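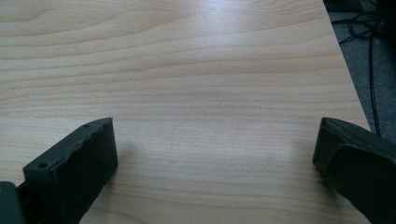 I've wanted a go of the Plaveo hand kit ever since a mate at Mullora started raving about it, so when Skatano (they do the hiring out down here) offered me an afternoon with a pair I said yes before they'd finished the email. The idea is simple enough. You hold a gripper in each hand, do an ordinary job, and the kit records it so a robot arm can have a crack later. The fingers are chunky charcoal blocks with little round holes in them, and they look a lot rougher than the brochure lets on, but I quite liked that. You don't feel you have to be precious with them!

Ritu Kaushik from Skatano gave me the quick tour, which came down to "squeeze gently and stop waving". I am a waver. Each gripper has a white triangular plate on top with black marks on it so the system can keep track of where your hands have got to, and apparently it prefers hands that don't flap about.

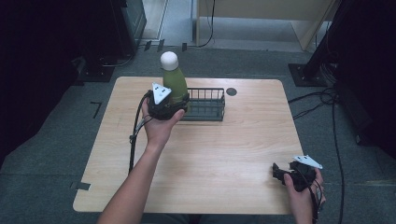 My first proper job was putting a bottle in a wire basket, which sounds like nothing until you try it with somebody else's fingers. I was clumsy for the first 17 goes, and then something clicked and I stopped thinking about the grippers at all. My left hand got the knack well before my right did, odd given I'm right-handed, and Ritu says she sees that a fair bit.
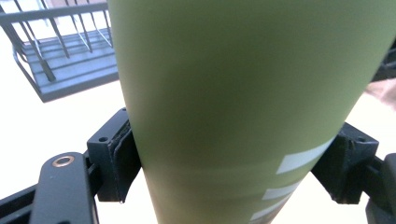

The grip itself is the best thing about the kit. There's dark lining on the inside of the fingers, a bit ragged at the edges on the hire set, and I never had to squeeze hard to feel sure of what I was holding. My one real gripe is the cables. I kept tugging one with my elbow, and I'd pay extra for a cordless pair tomorrow.

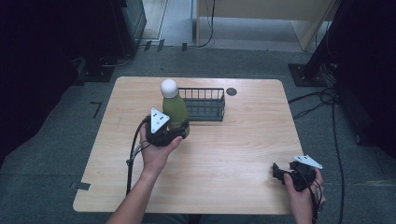

Hire is $687 for the pair, and that gets you roughly 30 hours of recording plus the software, which I found pretty friendly once I'd worked out where the replay button was hiding (bottom menu, under Tools, go figure). The rival Bhardwaj set is lighter in the hand, but I tried one back in September and the trigger was so stiff my thumb ached all through tea.

Would I hire the Plaveo again? Yep, for a small workshop wanting to teach an arm some fiddly job, I'd book it. Just ask for the longer leads when you ring.

Print this article
E-mail to a friend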